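Week 5: Pick and Place, Part Two

Welcome back! Last week everybody got the arm to move between two saved poses, and this week we finally pick things up (my favorite part of the whole course).

Before lab
Read the Andreadis chapter on grasp planning, at least up to the section on approach angles. Bring your pose file from last time, and check that it still loads!

The task
Your team picks an object off the tabletop, lifts it clear of everything else, and sets it down in a new spot. Start with the block, it has flat sides and forgives a sloppy approach. Round things are harder, so save the orange until your block runs look good. Keep the speed at 40 percent or lower, and keep one hand near the stop button.

Things to try
Change the approach height and see what happens to your grasp. Then change the wrist angle by 14 degrees and run it again. Write down the misses too, they're great material for the report!
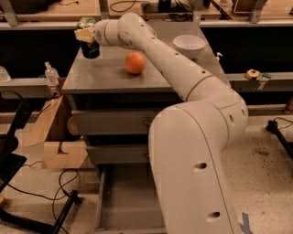 Premthorpe Robotics Teaching Lab, Department of Engineering
With the block clamped in the gripper, look at how near the can is. Plan your lift straight up first, then go sideways.

Reports go to Zeeshan Mughal by noon, one per team.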